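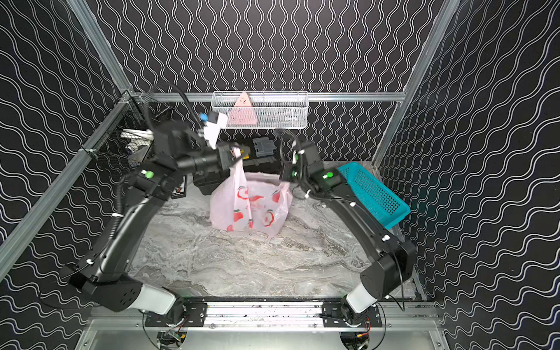 *Left gripper on one bag handle, right gripper above the opening.*

**From:** Rimantas Mets
**To:** kaseo-dev
**Date:** August 18, 2023
**Subject:** Re: [kaseo-dev] right arm stalls when the left one is holding something

Houda Younis wrote:

> Since I merged the Kuner branch, the bag task hangs in the same place. The left arm takes the handle and lifts, the right arm goes to its pre-grasp pose over the bag, and then the planner returns nothing until the timeout. Timeout is at the default, 300 ms. I raised it to 775 and got a plan on some tries but not on others. Is this the collision checker or am I looking in the wrong place?
>
> Log is in the usual folder. The first failure is at step 645.

It is the collision checker, or more exactly what we feed it. When the left gripper closes, Kuner attaches the held object to the left wrist as one convex hull. For a box that works. For a bag held by one handle, the hull covers the handle, the body and all the air over the opening, so the right gripper starts its plan already in collision. The longer timeout only gives the sampler more chances to find a start state that squeezes by within tolerance. I would put it back to 300.

I replayed your log from step 400 on and the hull shows up as soon as the attach call goes through. The arms themselves are fine, same for the basket and tool case models.

Two changes on my side:

- `attach_object` now takes `shape="handle_only"`, which attaches a small capsule at the grasp point and leaves the rest of the object out of the check.
- The planner prints the colliding pair when the start state is invalid. Before, it just kept sampling.

Both are in the salem-fixes branch. You need to rebuild Cirkamach too, the message definition changed.

One thing I have not solved – with `handle_only` the right arm is allowed to push through the side of the bag. For soft plastic I can live with that. Please don't use it for anything rigid. The old behavior is still the default, and it has been there since March, so other tasks should plan as before.

Can you run the bag task again and send me the new log, even if it passes?

Rimantas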